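Tuesday, quick one before dinner. I've got 2 drafts half done and neither is getting finished tonight so you get this.

We're back in Calimlim for the week to sort out my aunt's gate. Same gate, same complaint, it drags when you swing it and then you have to lift and shove with your hip. Virgilio Belmonte came by at seven in the morning (seven!!) with his level and a bag of hinges, looked at it for a long time and said the post has moved, not the gate. So that's a different job. And more money. His quote was 1583 all in, which I'm still chewing on.

Anyway.

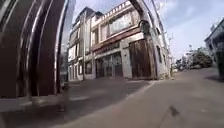

I have a thing for old buildings that got left alone, always have, drives my sister nuts. Cecilia Quartey grew up two streets over and she says every kid on the block had a story about what went on upstairs, none of them matched. I'm mostly in it for the trim. Those little balusters along the top, all that fuss way up where you'd never look if you were late for somthing. And I'd leave the walls exactly how they are, streaks and gray patches and all -- the big brown door too, that dusty red-brown is a color you can't buy. I tried once, for the shed. Came out like ketchup.

Cecilia thinks somebody should paint the whole front. We argued about it over coffee at Grondach and then over more coffee. She's wrong but she paid.

Still to do this week: call about the post, oil for the gate (boiled linseed? last time I used teh wrong stuff and it stayed sticky till January), find a bolt that fits. If anyone has hung a heavy wood gate on an old post please tell me how it went. Even if it went bad.

Ok rice is boiling over

Recent posts
Hinges, again
The bus to Ison and back
What I paid for the shed paint
Widono market, mostly the buttons
Two chairs, one good leg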